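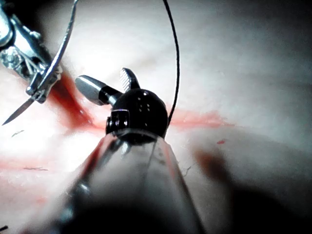 *A surgical instrument over a practice pad with red incision lines.*

April 25, 2020

I wanted to write this already last week, but I was waiting for news from my cousin's friend Jairo Cuadros, and he is slow to answer messages. Now he has answered, so I can tell the whole thing, or the part of it that we know.

Some of you remember that I wrote about the vultures near Skirura. It is the valley where my mother was born, a long drive from Gridville on a road that is bad in the rain. When I was a child we saw the big black vultures every morning, standing on the rocks with their wings open to warm themselves. My grandmother did not like them, but she said that a valley without vultures smells bad.

This month a shepherd found 16 of them dead in one place. They were lying close to a dead calf, some of them so close that their wings were over it. There were also two foxes and a dog. The dog was his own. I think he would have told people about the birds in any case, but he was crying about the dog when he called Jairo, and this is how we heard so quickly.

Jairo works for the small wildlife office in Pruvton. He went up with one colleague and they had gloves and plastic bags but no proper boxes. They collected what they could before dark. The next day they returned and found 4 more birds lower down, near the stream, so the count is now 20. He told me that the birds near the stream worried him more than the others, because people take water there for their animals.

He believes it is poison. He was careful with this word and asked me to be careful with it too. The samples went to a laboratory and there is no result yet. With the restrictions on travel this spring, even sending a package takes a long time, and the laboratory has only half of its people working. He hopes for an answer before July.

Why would somebody poison vultures? Most probably no one wanted to. In the hills above Skirura there are pumas, and this year they have taken many lambs. A man who loses lambs is angry, and a bag of farm chemical costs less than one lamb. He puts it in a dead calf and waits for the puma. But the puma is shy and often prefers to kill its own food, and the vultures come first, because they see everything from above. One bird goes down, then the others see it going down, and they follow. In this way one calf can kill a whole group in a morning.

I do not want to write only bad things about the farmers. Half of my family are farmers. My uncle lost nine sheep in one winter, and the paper he filled in to get some money back was returned to him twice, the first time because of a missing stamp and the second time because the form was the old one. After that he did not try again. He never used poison, but I know that he thought about it, since he said so at the table.

Wilmer Chambi, who teaches at the school in Sequeira and has counted birds in these valleys for many years, sent me his notebook pages. In his last full count he had 759 vultures for the whole district. It sounds like a large number. But a pair raises one or two chicks in a year, and not every year goes well, so twenty adults from the same cliff are not replaced quickly. He is also afraid that some of the dead ones had eggs. If so, the eggs are cold now.

Wilmer wants to go to the cliff and look at the nests with his telescope from the other side of the river. At the moment he is not allowed to leave his town, except for food and medicine. He wrote to me, "I can see the mountain from my kitchen, and I cannot go to it." I have read this message many times.

For readers who live near there, Jairo asked me to pass on a few things. If you find a dead bird or animal, please do not touch it and do not bury it. Keep the dogs tied. Write down the place as exactly as you can, take a photo from a distance if you have a phone with you, and call the office in Pruvton. You do not need to give your name. He said this part two times, so I also write it again: you do not need to give your name.

The shepherd has a new puppy already, from a neighbor. It is brown and has very big feet. He does not let it go up the hill.

I will write again when the laboratory answers. My mother asks me every evening if there is something new, and every evening I say no, and then we talk about what she is cooking.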